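Planning for the Second Arm: Where the Money Goes
From the Birngate Makers newsletter, 17 August 2020
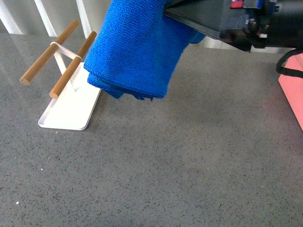
A blue towel in the gripper, next to the little drying rack.

Many of you have written in to ask how the spending plan for the towel bench is coming along, and I'm sorry it has taken me this long to sit down and answer properly. I had hoped to get this into the last newsletter, but then the quote from Tirnum arrived with two pages missing and I had to write back for them, and by the time they turned up the issue had already gone out. So thank you for your patience, and please put the kettle on, as I do tend to go on when it comes to budgets!

We have 4,000 dollars set aside for the bench, carried over from March. That sounded like a great deal of money when we first agreed on it (I remember feeling quite grand), but once you write everything down in a column it gets smaller very quickly. The arm itself is paid for and doesn't come out of this pot. What we're planning for now is everything that goes around an arm, and that's the part I underestimated badly the first time we did this.

Let's start with grippers. The fingers we use for cloth are flat and fairly thin, and they do nicely with a towel, but they take a lot of wear at the tips. A replacement pair from Pronis is 70 dollars. I would like us to buy several pairs at once and keep them in the drawer, even though it feels extravagant to buy spares for something that isn't broken yet. Last time we waited until a tip chipped, and then we waited again for the post, and the bench sat idle while all of us stood about drinking coffee. If you are planning a bench of your own at home or at work, please put spare fingers on the list from the very beginning, and put them near the top.

Next comes cabling, which is dull, I know. We want longer cables and proper clips to hold them, so that nothing tugs when the arm swings over to the far side of the counter. I've put down 500 dollars for cables, clips, a new power strip and an emergency stop button that can be reached from either end of the bench. Some of you felt that was too much. I went back through the old receipts and I'm going to stick with it, although I'm very willing to be shown a cheaper stop button if it's a sturdy one.

The largest single line is 800 dollars for the service plan from Manalastas. I went back and forth on this for weeks. It covers one visit and phone help, and it doesn't cover anything we drop on the floor. Eulalia Figueroa, who has kept our repair log since we started, went through all her entries with me one evening and showed me how many of our lost afternoons came down to calibration. A phone call would have sorted out most of them. That settled it for me, but we do need to decide before the price changes, so please speak up soon if you feel strongly the other way.

Then there are the small things, and oh, how they add up! Towels, for one. We go through more of them than you'd think, and they really do need to be the same kind from one batch to the next, as a thicker towel folds and hangs quite differently and then everyone has to start adjusting again. The little rack with the two wooden bars is staying. I would like a second one just like it for the new arm, so that anything we work out on one side of the room can be tried on the other without measuring everything afresh.

Whatever is left over I'd like to leave alone. I know there's a wish list taped up by the door, and I've added to it myself (a better lamp, mostly), but we have never yet got through a year without some surprise, and I would sleep better knowing there was something in the pot.

Still to be settled: whether we order from Tirnum and Pronis separately or ask one of them to match the other, who will be in to sign for the delivery, and whether the second counter needs bracing before any arm is bolted to it. If you know about countertops, I would dearly love to hear from you.

The full list is in the blue folder on the front desk. Please write your comments in pencil, and put your name beside them so I know who to come and find.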